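Drarport Water Watch – Members' Newsletter
6 Jan 2021

Well testing: what the first round told us, and how to join the next one

Samples from the fall round are all back, and everyone who took part should have a results letter by now. If yours hasn't arrived, check that we have your current mailing address. Three letters came back to us marked undeliverable, all from the north end of Clundoment Road, where the house numbers were changed last year.

We tested 76 private wells. Each was checked for nitrate, coliform bacteria, hardness and pH. Most came back fine. In 14 of them nitrate was higher than we like to see, and those households got a phone call before the letter went out. If you were one of them, please don't boil the water to fix it. Boiling kills bacteria but it leaves the nitrate behind, and as the water steams off the nitrate gets stronger. Use bottled water for drinking and for mixing baby formula until you have a second test.

Several people asked why their neighbor's well was clean and theirs was not. Depth is usually the main thing. The older wells along the creek are shallow, and a lot of them have casings that stop level with the ground or a little below it. Rain runs straight down the side. A cracked cap will do the same. Go out and look at yours when the snow is off – the cap should be tight, with no gaps a mouse could get through, and the ground should slope away from the pipe on all sides. 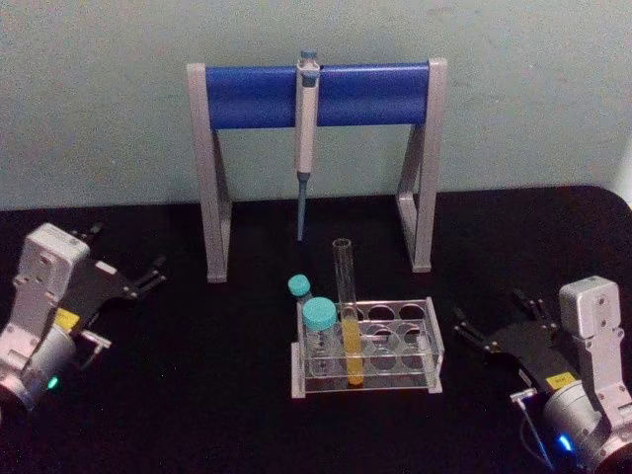
Bacteria results need a word of their own. A positive coliform test doesn't mean your water has made anyone sick. It means something from the surface is getting in, and that is worth finding. The usual first step is to shock the well with plain, unscented bleach, run it through every tap in the house, let it stand overnight, and then flush it out through an outside hose. Keep the hose away from the septic field and away from the creek. Wait at least a week and test again. If it comes back positive a second time, call a licensed well contractor.

Muchen Xiong has put together a one-page sheet on shocking a well, with a table for working out the amount of bleach by well depth and pipe width. Copies are at the library desk and the feed store. Please use the sheet and don't guess. Too much bleach is hard on pumps and rubber seals, and it takes days to clear.

A few notes on collecting samples, because some bottles had to be thrown out last time. Take the sample from a cold tap that doesn't swing. Unscrew the screen or aerator first. Run the water for five minutes, then fill to the line and stop. The white powder in the bacteria bottle is meant to be there, so don't rinse it. Don't set the cap down on the counter. Keep the bottle in the refrigerator and get it to us the same day. Samples that sat in a truck overnight can't be used.

People with a softener or a filter should take the sample ahead of it if they can. We want to know what the well is doing. If you also want to know whether the filter is working, fill a second bottle after it and mark the two clearly.

The next round will be in July. The fee is $20 per well, the same as before, and it covers all four tests. We can take cash or a check. Sign-up sheets go out with the spring newsletter, and households that had a high nitrate result will be placed first on the list at no charge.

We also have a grant of $1,000 from the Nimix Fund to help with new well caps. It won't go far, so it is for shallow wells with a failed test. Yutong Lu is handling the requests. Write to her in care of the newsletter, with your name, your road, the width of your casing and a note saying whether the cap is bolted or just sits on top.

Last item. We are still looking for old drilling records from before the county started keeping them. If you have a well log in a drawer somewhere, or a bill from the driller that gives the depth, we would like to copy it. The Lü farm lent us a folder going back three owners, and it filled in most of the gaps on the east side of the creek. The west side is still mostly blank.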